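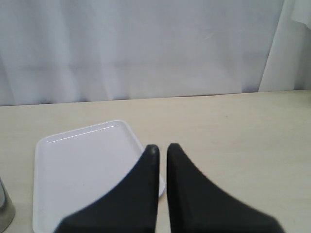 Jintana Paisan wrote to ask whether a wrist camera alone can ever be enough, or whether we're quietly relying on a second view from above. Good place to start, so I've put her question first.

So is it only the wrist camera?
Yes, for everything in the Lullia results. We did try adding an overhead view early on and it helped a bit with long reaches, but then the policy got lazy about the last few centimetres. I dropped it and haven't missed it much.

How many demonstrations did you use?
200 for the main runs. I also trained on 150 of them to see what we'd lose, and the answer was less than I feared — mostly it got clumsier near the tray rim.

What does the policy see of its own fingers?
Both of them, black and right in the foreground. I get asked if we mask them out. We don't! When I tried it, the grasps got worse, and my guess is that the gap between the tips is a handy clue about how far open the gripper is.

Does the plain background make it too easy?
Probably, yes. A pale table and a white curtain are kind to any vision model. Renata Herrera is repeating the tests at Urport with a messier bench and I'll add her numbers when she's happy with them.

What counts as a failure?
Anything that needs a hand from me, plus any try that runs out of time. Out of 200 test tries we had 39 failures. Most were near misses where the fingers closed slightly too early.

Can I run it on my own arm?
If your camera sits at the wrist, have a go. You'll want to collect fresh demonstrations though, as even a small change in camera angle upset ours (I knocked the mount one Wednesday and lost the whole afternoon to it).

Is Osis the same thing?
No, Osis is the older version with the overhead view. The names are my fault, sorry.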